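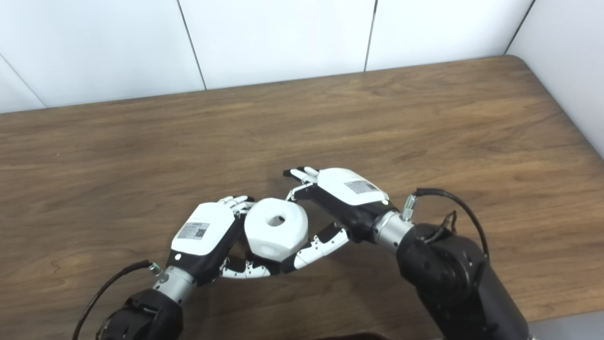

Dellgate Automation Center
Home | News | Visits | Training | Contact

We use cookies to remember your settings. Accept | Manage choices

Our open day takes place this Wednesday at the Stallach building. Doors open at 10 a.m. and the last demonstration begins at 3:30 p.m. This thread sets out what visitors will find and how to plan their time.

The main demonstration is two-handed grasping. Two arms, each fitted with a jointed hand, work together at a tabletop and hold one object between them. Staff will run the exercise throughout the day, with a pause for lunch from noon to 12:45 p.m.

The part used for the exercise is white, with flat faces and a round hole in it. It is close to the size of the robot palms. Visitors often ask why such a plain shape was chosen. The faces give the fingers several places to rest, and the hole lets staff tell one side from another when they discuss a grip.

In a two-handed hold, fingers are placed both above and below the part. Our staff will explain how the contact points are selected and what happens when one hand closes before the other. Failed grips are part of the program and will be discussed as they occur.

Each demonstration admits 80 visitors. A free timed ticket is required and may be collected at the front desk on arrival. Tickets cannot be held by phone. School groups that have already written to us have places set aside and do not need to line up.

We expect around 400 people over the course of the day. Mornings are usually busier. Those who would like more time for questions are advised to choose a session after 2 p.m.

The Buvstead training program will have a table in the entrance hall. Its staff can answer questions about evening courses in machine maintenance, basic programming and workplace safety. Printed course lists will be available, and applications for the September intake may be handed in at the table.

Rocha Hall, on the upper floor, will host two talks. The first, at 11 a.m., is an introduction to robot hands for a general audience. The second, at 2:15 p.m., concerns wrist joints and cable routing and assumes some workshop experience. Both last 40 minutes, including questions.

A note on safety. Visitors must stay behind the floor line while the arms are powered. Children under 12 must be with an adult at all times. Long scarves and loose straps should be left in the cloakroom, which is free of charge.

Photography is welcome from the visitor side of the line. Please do not use flash during a demonstration. We ask that people not photograph other visitors' children, and that tripods be left at the desk.

Access: the entrance, the demonstration area and Rocha Hall can all be reached without stairs. A hearing loop is installed in the hall. Seats are kept at the front of each demonstration for anyone who cannot stand for the full session — please tell a member of staff when collecting your ticket.

Parking at Stallach is limited and is kept for visitors with permits. All others are asked to use the Dellgate lot and walk over by the footpath, a distance of 400 yards. Bicycles may be left beside the main door.

We have been asked whether visitors may operate the arms themselves. They may not on this occasion. Staff will take requests for a change in the starting position of the part, and will try these where the schedule allows.

Teachers who wish to use the grasping exercise in class may ask at the desk for the activity sheet. It covers the same problem with cardboard and string, and is suited to grades 4 and up. A large-print version is available.

Correction to an earlier post: the second talk begins at 2:15 p.m., as stated above, and the printed leaflet gives the wrong time. The room is unchanged.

Questions about the day may be left as replies to this thread until 5 p.m. on the day before the event. After that, please speak to the front desk.

Contact | Privacy | © Dellgate Automation Center | Back to top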